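**Wrist view and patterned walls: keep or strip before training?**

Board: Manipulation / Data collection

---

**tgebretsadik** wrote:

We have a bench cell in the enclosure style, white floor, walls papered in black and white chevron. Policy is trained from teleoperated demonstrations, one wrist camera. Current task family is "put fruit in the bag" and "take fruit out of the bag", thin plastic bag, artificial fruit on a dark tray.

Collected so far: 200 episodes, 2 operators. Rollouts are acceptable on rigid items and poor on the bag. Typical failure is that the gripper closes a few millimetres above the film and comes away with nothing, then the policy continues as if it were holding something.

Two questions before I book more operator time:

1. Does anyone see a measurable effect from high-contrast wall patterns in the wrist view? I inherited the wallpaper from the previous project and have no record of the rationale.
2. For deformables, is it better to add episodes or to relabel what I have?

Tsegereda Gebretsadik

---

**khang_t** wrote:

On 1: yes, but probably in the opposite direction from what you expect. Chevron gives the visual odometry something to lock onto. If your poses come from forward kinematics only, you gain nothing from it and the encoder spends capacity on it. If you run any camera-based pose correction, leave it up. Which is it?

On 2: relabel first. Episodes are expensive, labels are cheap. You need a grasp state label that is independent of gripper aperture. With film, closed fingers on plastic and closed fingers on air read the same on the encoder.

---

**tgebretsadik** wrote:

Pose correction is on, through the Giáp calibration package. I hadn't connected the two. The walls stay for now.

Aperture is what we use for grasp state. Threshold at 2 mm. I can see the problem.

---

**plain_bearing** wrote:

I would disagree with khang_t on the walls. We ran Cello (our internal pick cell) with a repeating pattern and the feature matcher slipped by one tile whenever the wrist moved quickly. A periodic pattern is the worst choice for matching. Random dots or a few fiducials of different sizes do the same job without the aliasing. Check your pose residuals for jumps equal to the tile pitch.

---

**khang_t** wrote:

Aliasing is a real issue at speed. At teleop speed I have never managed to provoke it, and I tried. What was your wrist velocity?

---

**plain_bearing** wrote:

Faster than teleop, granted. It was scripted motion. I'd still check the residuals, as it takes one script and no hardware.

---

**tgebretsadik** wrote:

Ran the check over all 200 episodes. 5 of them have a jump near the tile pitch, and in each case the wrist was retracting toward the back wall. Excluded from the training split and kept in a separate folder.

For reference, the view during the bag approach: 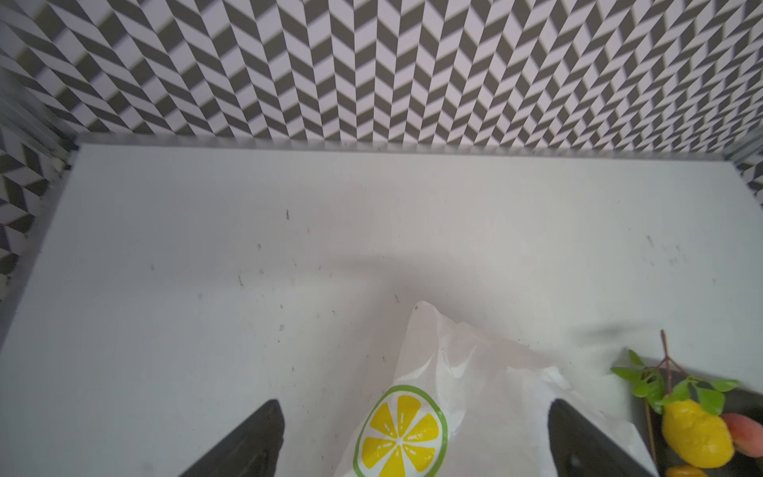

Exposure is locked and white balance is fixed at the start of each session. I had it on auto for the first block of episodes and the floor colour drifted through each approach, so those have been tagged as well. Lighting is two overhead panels with no diffuser. Diffusers are on order from Vemberg, but the lead time they quoted takes us into March.

Before anyone asks, the tray position is randomized between episodes from a printed list. Bag position is randomized too, but bag shape is left to whoever does the reset, and I suspect that is where the variance is poorly covered. Each operator has a habit. One drops the bag from a height, the other sets it down already bunched.

---

**mudlark77** wrote:

White bag on a white floor is a hard starting point. Have you considered a grey mat? We changed from white to mid-grey on a similar film task and the approach height error dropped on the first retrain. Same network, same number of demonstrations.

Also wipe the floor between resets. Small specks are harmless for one episode, but if they stay put for a whole session the encoder can treat them as landmarks.

---

**khang_t** wrote:

Don't change the floor. If the deployment surface is white, the training surface should be white. A grey mat improves your bench number and tells you little about the customer's bench. Augment the floor colour if you want some robustness.

Agree on wiping.

---

**mudlark77** wrote:

Nobody said the deployment surface was white. Tsegereda?

---

**tgebretsadik** wrote:

It is undecided. Could be white laminate, could be stainless. So there is an argument for collecting on more than one floor. I'll do half the next block on grey and half on white, and hold out stainless for evaluation only.

---

**gorkus_support** wrote:

If you are logging with Gorkus, you can add a manual event channel without touching the recorder config. Bind a foot pedal to it and have the operator press when they judge that the film is held. It is timestamped on the same clock as the camera. Operators lag a bit on the press, so shift it back by a constant. 100 ms is a reasonable starting value, then tune it against a handful of hand-labelled episodes.

---

**plain_bearing** wrote:

Pedal labels are noisy with 2 operators. I'd calibrate the shift separately for each of them.

---

**khang_t** wrote:

Agreed, and record failed grasps too. Most teams delete them. If every demonstration in the set ends with the bag in the fingers, the policy has never seen what a miss looks like, and it will carry on to the next phase exactly as you described in the first post. Leave the miss and the recovery in one episode. Don't split them.

---

**tgebretsadik** wrote:

We have been deleting them. The operators were told to discard and restart on any miss. That instruction is now withdrawn.

Plan for the next block, 100 episodes:

- foot pedal event for film held, shift set per operator
- misses kept, with recovery, no cuts
- bag shape drawn from a card set at reset (flat, bunched, on its side, open mouth toward the gripper)
- half grey floor, half white
- floor wiped at every reset
- chevron stays, residual check runs nightly

Relabelling of the existing set goes on in parallel. I'll post approach height error by floor colour when the retrain is finished.

---

**plain_bearing** wrote:

Split the error by bag shape as well. My guess is that flat will be worst by a wide margin and the average will hide it.

---

**khang_t** wrote:

And log which card was drawn in the episode metadata. A paper list gets lost.

---

**tgebretsadik** wrote:

Both noted. The card ID goes into the episode header.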